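# Large printed sheets in public hallways: draft guidance on curl, storage and placement

**Forum section:** Display and Signage Practice

### K_Pearce (Section Moderator)

Members are invited to comment on the draft guidance for large printed sheets shown in hallways, lobbies and meeting areas. The present text was written when most member institutions ordered heavy foam-backed panels. Many now order thin sheets or light card, which are cheaper to ship and much easier to damage.

The draft makes the following proposals:

1. Sheets should be stored flat. Where flat storage is not available, they may be rolled with the printed side facing out.
2. A rolled sheet should rest flat for one full night before it is mounted.
3. Sheets with dark, full-coverage backgrounds should be handled with clean cotton gloves.
4. The intended position of a sheet should be marked before the sheet is brought to the surface.

Item 2 has drawn the most questions by mail. A sheet that keeps a bend along its lower edge will pull against its corners once it is up, and the corners are usually the first part to fail.

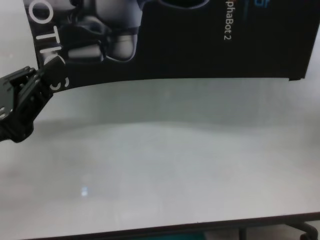

*Last edited by K_Pearce on Jun 24, 2026*

Comments should refer to the item number where possible. General remarks about suppliers belong in the Purchasing section. Kelly Pearce, for the moderators.

### Brondum_B

Thank you for circulating the draft. Our institution supports items 1 and 3 and has concerns about item 2.

One night is not enough for card of 300 gsm. We received an order from Kjærgaard in November and followed the one-night rule exactly. The sheets looked flat in the morning and had lifted at both lower corners by the end of the week. We now allow three nights, under a clean board with a sheet of plain paper between the board and the print.

I would also ask that the draft say something about room conditions. A cold storage room and a warm lobby will undo any amount of flattening. Sheets should rest in the room where they are to hang.

Bent Brøndum

### hjalti_s

I must disagree with the previous member on the matter of three nights. Most of us change displays on a fixed schedule, and a lobby wall cannot stand bare from Monday to Thursday while card relaxes in a back room. If the guidance asks for something that members cannot do, they will ignore the whole item, including the sensible part.

In my experience the trouble begins with the roll. A wide core causes far less curl than a narrow one. We asked Mamness to ship on the widest core they stock, and the extra charge was small. One night has been enough for us from then on, including for banners with a large printed area.

My suggested wording for item 2: "Sheets should be ordered on a wide core and should rest flat for at least one night. Heavier card may need longer." Members can then judge for themselves.

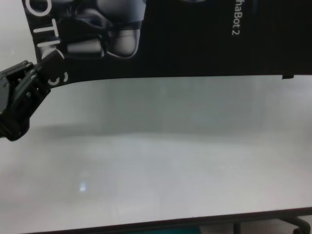
### Snaedis_A

I write on items 3 and 4.

**Item 3.** Cotton gloves are suitable for matte stock. On gloss they slip, and a slipping hand is how most creases are made. Nitrile gloves hold better and leave no lint on black ink. I would ask the moderators to allow either type and to state that gloss stock should be lifted by two people, one at each short end.

**Item 4.** I support this strongly and would like it to go further. Marking the position in pencil is poor practice on pale laminate or painted surfaces, where the marks remain after the display comes down. Low-tack tape is easier to see from standing height and can be laid and moved until all parties agree. I recommend taping the top and both sides and leaving the bottom open, so that the sheet can be slid upward into place and checked against the top line.

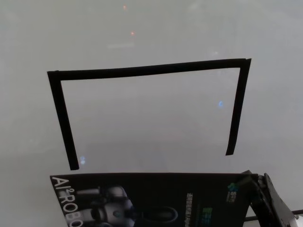
*Black tape outline on a pale tabletop, open along the bottom.*

Tape should be removed within six weeks. Beyond that, the adhesive of even the better brands begins to transfer. We have used Amum tape on sealed surfaces without complaint, although I cannot speak for unsealed wood.

Snædís Ásgeirsdóttir

### Brondum_B

In reply to hjalti_s: I accept the point on cores. I do not accept that "may need longer" is guidance. A new employee reading that sentence will allow one night every time. Could the text give one night for light stock and three for card, with an exception where the schedule does not permit it?

On tape, I would caution against an outline where the public can see it for more than a day or two. Visitors take it for a finished display, or for a barrier.

### Kolbrun_Juhl

Our office manages hallway displays at the Dulholm building, with 107 approved positions on four floors. I would like to raise frames, on which the draft is silent.

Open frames are often treated as if they corrected a curled sheet. They do so only while the sheet is held evenly on all four sides. A board that is a little too long for its opening will be forced in at one end and will bow toward the viewer. It should be held against the frame and compared on both sides before anyone tries to seat it.
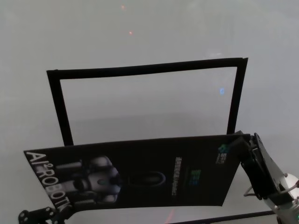 The same applies to replacement prints. Two orders from the same file can differ by enough to matter, and trimming on site seldom gives a clean edge on dark stock. We return such prints to the supplier – our contract allows it – and leave the old sheet in place until a correct one arrives.

I therefore propose a new item 5: "Where a frame is used, the print should be measured against that frame before the previous print is removed."

Kolbrún Juhl

### hjalti_s

I support item 5 as written. It would have spared us a reprint last year.

I can also accept Mr. Brøndum's two-tier wording for item 2, provided that the exception for schedules remains and that wide cores are mentioned first.

Hjalti Snorradóttir

### K_Pearce (Section Moderator)

The moderators thank all members for their comments. The following changes will be entered in the second draft:

- Item 2 will recommend a wide core, one night for light stock and three nights for card. Shorter periods will be permitted where a display schedule requires them.
- Item 2 will also state that sheets should rest in the room where they will hang.
- Item 3 will allow cotton or nitrile gloves.
- Item 5 on frames will be added in the form proposed.

The moderators have not reached agreement on tape outlines in public areas. Members with a written policy on the subject are asked to attach it to this thread. Until then item 4 stands unchanged, with the six-week limit added as a note.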